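## Setting Up Your Club in Sullora

1. Sign in and pick your rink, Villanueva or Udier.
2. Enter your member count (up to 2,000 -- plenty of room!).
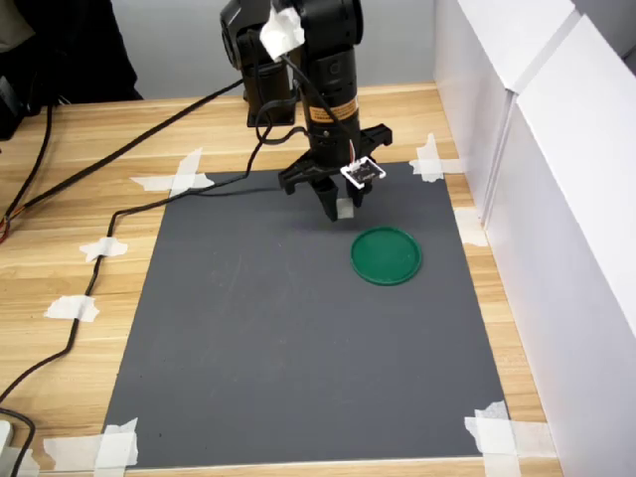 *Gripper holding a small white cube*

3. Add 2 league contacts. They'll get every tournament notice the minute it goes out!

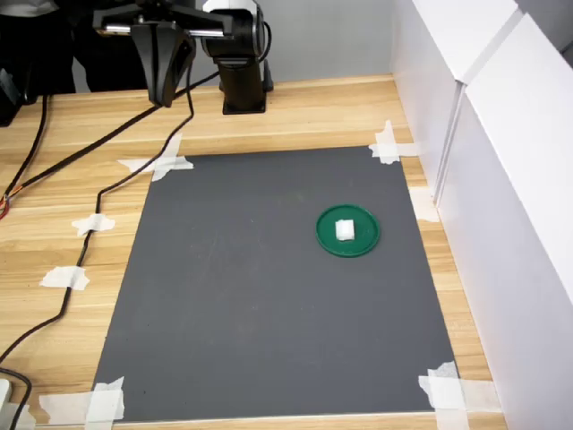

*Arm over the dark gray mat*

**Note:** Draws lock on Saturday at noon.

4. Press **Publish** and your season is live!

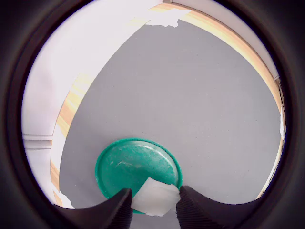
*Fingers above the round green lid*

**Caution:** Deleting a league erases its scores.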